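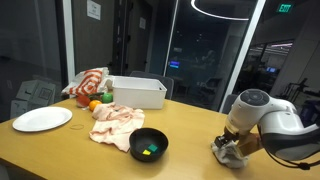

Opened by Annelies Verschueren | Ticket 600 | Category: Heating and hot water | Status: Waiting on reply

Hello all, and thank you for the quick call back on Tuesday, it was very kind of you. I promised to write everything down properly, so I hope you have a cup of coffee nearby.

The Gaslow heater in our Teltow guest apartment keeps dropping out in the middle of a shower. It lights fine, the water comes up to 60 degrees on the display, and then after 13 minutes it shuts itself off and shows the little flame with a line through it. My guests have been very sweet about it, but one poor lady had a full head of shampoo!

What I have tried so far:

Turned it off at the wall, waited, turned it back on. Same thing.
Cleaned the inlet filter (there was plenty of grit in it, I'm ashamed to say). It ran nicely that evening and then dropped out again the next morning.
Set the fan to 100 percent in the service menu, as your colleague suggested. No change that I could see, only louder.

Update, 4 p.m.: I ran the kitchen tap by itself and the heater stayed lit the whole time, so now I'm wondering about the shower mixer. It's a Kenis, fitted in September. Could it be letting cold water back into the hot side? My brother-in-law in Cáceres had something like that once and swears it was a check valve.

I'm home every afternoon this week if you'd like me to test anything else. Please ring the lower bell, the upper one sticks.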